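Forum > Werkstatt und Schreibtisch > Kabelführung

Kabelbinder-Clips in der Aluschiene, taugt das was?

Tekin
8/20/22
Überall wird empfohlen, USB-Kabel mit Kabelbindern an Nutprofilen entlangzuführen. Ich habe mir dafür Clips zum Einsetzen in die Nut besorgt und bin nicht überzeugt. Das Kabel, um das es geht:
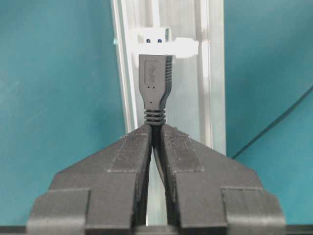
USB-A-Stecker mit SS-Logo und geripptem Knickschutz

Der Stecker ist ja deutlich dicker als das Kabel. Wenn die Schlaufe groß genug für ihn sein soll, hat das Kabel danach viel zu viel Spiel.

Jurkis
Dann ziehst du sie hinterher eben zu. Dafür sind Kabelbinder da. Ich habe bei mir 60 Stück verbaut, keine Beschwerden.

Tekin
Und beim nächsten Kabeltausch schneidest du 60 Stück wieder auf? Na danke. Ich lasse sie vorerst offen, so sieht die Schiene damit aus:

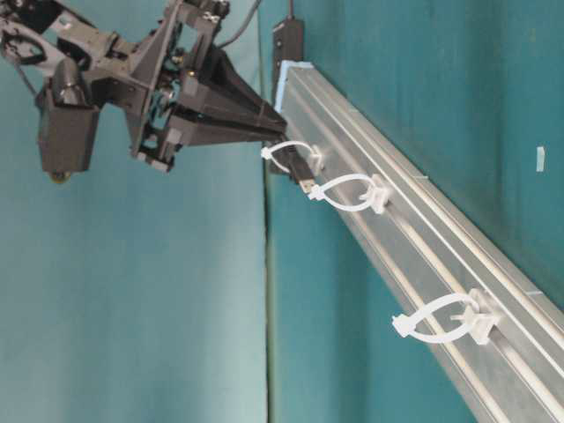
Drei weiße Binder in der Nut, Stecker an der ersten Schlaufe

Goken
Mir wäre der Abstand zum dritten zu groß. Ein dünnes Kabel hängt dir dazwischen doch durch. Und weiße Clips auf Alu, na ja, Geschmackssache.

Fedard
Durchhängen halte ich für übertrieben, die Schiene steht ja schräg. Ich würde eher fragen, ob die Clips unter Zug in der Nut bleiben. Meine sind nach 2 Monaten gewandert, im Februar habe ich alle durch Klettband ersetzt. Hier noch mit weißem Kunststoffclip:
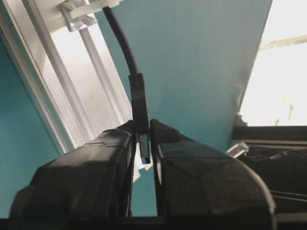 Klett kannst du jederzeit öffnen, und der Stecker muss durch gar keine Öse. Einfach das Kabel seitlich einlegen und zumachen.

Jurkis
Klett sammelt Staub und sieht nach einem Jahr aus wie ein alter Teppich. Bleibe bei Bindern.

Tekin
Wandernde Clips hatte ich befürchtet. Hat jemand die mal mit einem Tropfen Kleber gesichert, oder ruiniert man sich damit die Nut?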